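Rultano Election Observation Project
Progress report to the Britero Fund, second reporting period

Summary

The grant pays for nonpartisan observation of campaign events and polling in the two districts of Zhuravel and Uren ahead of the municipal vote. In this period we finished recruiting, trained the observers, and covered the first half of the campaign. Spending is under budget on travel and slightly over on printing. One activity, the candidate forum in Uren, did not take place and is carried over.

Observer recruitment and training

We received 442 applications, well above what we had planned for. Most came through the two university notice boards and the local radio spot. Screening took longer than expected because every applicant had to be checked against the party membership lists, and the Uren lists were only available on paper at the district office. Applicants who had held a party post or worked on a campaign since the last municipal vote were turned down, as set out in the grant agreement.

Training was given in 4 sessions, two in each district. Each session ran from 9 a.m. to late afternoon and covered the election code, the incident form, conduct at rallies, and what to do when asked to leave a venue. The section on the incident form was too short in the first session. Several trainees mixed up "reported to observer" with "seen by observer," and we rewrote the form so that the two are on separate pages. The later sessions used the new version, and people from the first session were called back for an hour to go through it.

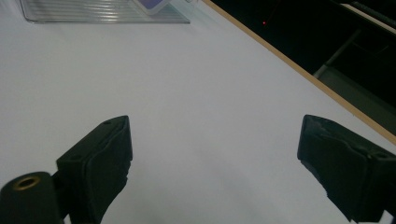 Attendance was better in Zhuravel than in Uren. In Uren the second session fell on a market day and the bus from the northern villages was full by the time it reached the last stops. Those who missed it were trained by phone and will be paired with an experienced observer until the end of the campaign.

Campaign monitoring

Observers attended rallies, door-to-door canvassing, and council meetings where candidates spoke. All parties on the ballot were told in writing that we would be present. Two asked for a copy of the incident form and were given one.

Most events were orderly. The main problems recorded were:

Use of municipal vehicles to bring people to rallies, mostly in Zhuravel. License plates were noted where possible and passed to the district election office.

Posters torn down or pasted over. This was reported by every party against at least one other. Observers rarely saw it happen, and nearly all of these entries are marked as reported only.

Pushing and shouting between rival groups outside the Zhuravel bus station on a Sunday evening, when two marches had been given permits for the same street at overlapping times. Police separated the groups. Our observers left when asked and filed their forms the same night.

After the bus station incident we wrote to the permit office asking that march routes be published at least two days ahead. The office replied that it would post them on the notice board inside the building but not online. We now send an observer to copy the list each morning.

In Uren, our observers were refused entry to 2 indoor meetings. In both cases the organizers said the meeting was for members only. The code allows this, and we have not treated it as an incident, though the meetings had been advertised on public posters. We have asked the election office for a written view.

Data and reporting

Incident forms are entered within a day of arrival at the Zhuravel office. The Uren forms were running late at the start of the period, as they came in by courier once a week. Uren observers now read them over the phone and send the paper copy later. Around 8 percent of forms still come back with the time or place missing, and the coordinators call the observer to fill the gap.

A short bulletin goes out every other week to the parties, the election office, and local newspapers. One party objected to the wording of an entry on municipal vehicles. We checked the form, found that the entry had the wrong village name, and ran a correction in the following issue.

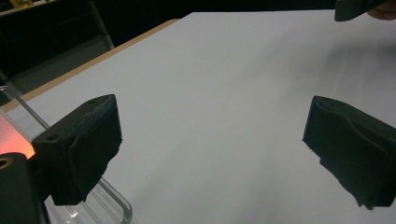

Budget

Travel is under budget, mainly because observers were recruited closer to the places they cover. Printing is over as a result of the new incident form and the correction to the training handbook. We ask permission to move part of the unspent travel money to printing. No change to the total is requested. Receipts and the full table have been sent separately.

The rent for the Uren office went up in May. We have covered the difference from our own funds for now and would like to discuss it at the next call.

Activities delayed

The candidate forum in Uren was put off when two of the candidates withdrew from it a few days before. The hall deposit has been kept by the owner against a new date. If the candidates will not agree to share a stage, we propose separate question sessions on the same day with the same moderator.

Next period

Finish coverage of the campaign in both districts.
Assign observers to polling stations and apply for their badges.
Hold the Uren forum or the replacement sessions.
Test the polling day phone line with all coordinators.
Send the draft polling day checklist to Britero for comment.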